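Sorin Buzatu
Teaching a robot to fold a hanky, a thread. I have a mortgage and a degree and this is what I did with August.

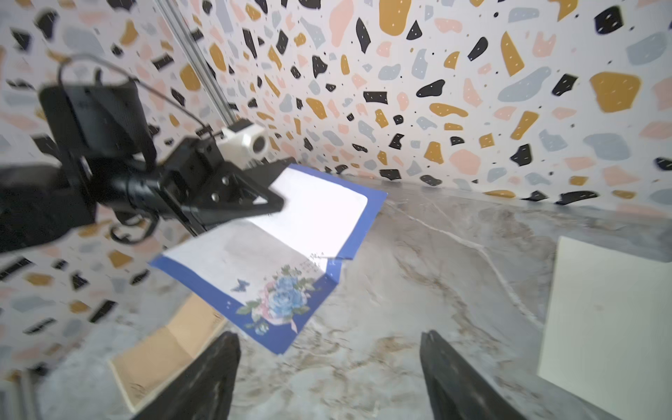
Teleoperation is the polite word for it. You hold a pair of small leader arms, you move, and the real arms on the bench copy you with slightly less dignity. I'd been told cloth was hard and assumed people were being dramatic. The hanky is the blue-bordered one with the big pale rose and the little butterfly, and what you get at this stage is one arm holding it up by a corner while the other arm waits underneath with its fingers open, like a relative at a christening. I am both arms. My left hand and my right hand have never been less acquainted.

2/ The task on the sheet reads "fold handkerchief, place in tray." Five words. Iwona wrote it. Iwona has not driven the arms since 2022 and I think that shows in the brevity.

3/ Things my hands apparently do without telling me: feel when there are two layers and not one. Slide a thumb along a hem. Give the thing a little shake. The leader arms pass none of this back. You squeeze a handle and look at a screen and hope.

4/ Our setup has three views, one from each wrist and one overhead. For the first day I drove by looking straight at the table, and Reto let me get through a whole morning before mentioning that the policy only gets the cameras. If I can see it and they can't, I'm cheating. Binned the lot.

5/ So now there's a towel over the gap where I used to peek. The wrist view is very good for the last couple of centimetres and hopeless for working out where the other corner has gone. You learn to drive from one and check the other, same as reversing a trailer, and with a similar amount of swearing.

6/ Somebody asked what counts as a good demo. Smooth, no long pauses, same order every time. If you stop to think, it learns to stop. An early model of ours would pick up the cloth and then hang there for 6 seconds, contemplating. That was me, reaching for my tea.

7/ Mistakes are allowed if you fix them on the recording. Drop a corner, go back, pick it up again, carry on. Reto wants those, he says a robot that has only seen success has no idea what to do on my shift. I've decided to take it as a compliment to my range.

8/ Mistakes not allowed: grabbing the table. Grabbing the other arm. Grabbing the tray and then, out of embarrassment, folding near it.

9/ We did try moving the arm by hand first, where you take hold of the thing itself and walk it through the motion. Lovely for one arm. For two you end up hugging the rig, and your elbows are in every shot. Iwona has the footage and brings it up at lunch.

10/ Count so far is 547 demos kept. The ones I threw out are between me and the hard drive.

11/ Best trick I've picked up: let the cloth hang until it stops swinging before you bring the second gripper in. It feels like wasting time. It's quicker than chasing a corner around in midair, which I did for most of a week with my tongue out.

12/ Second best trick: don't record after 4 in the afternoon. My folds get a bit philosophical.

13/ To the reply asking why not just iron them and write a script – we did write a script. It's excellent. It works on any handkerchief that is lying exactly where the last one was, in the same shape, in the same mood.

14/ Trained overnight, ran it this morning. Nine tries. It got a folded hanky into the tray on a few of them, missed the tray on one, and on the rest produced something I'd describe as a samosa. Reto says more variety in the starting positions. I say I've been scrunching them up as creatively as I know how.

15/ What got me was the good ones. Right before it lets go it does a tiny wiggle to the left, completely pointless. I went back through the recordings and I do it every single time. Had no idea. My wife says I do it with tea towels too.

16/ Tea towels are next, by the way. The sheet says "fold tea towel." Three words now.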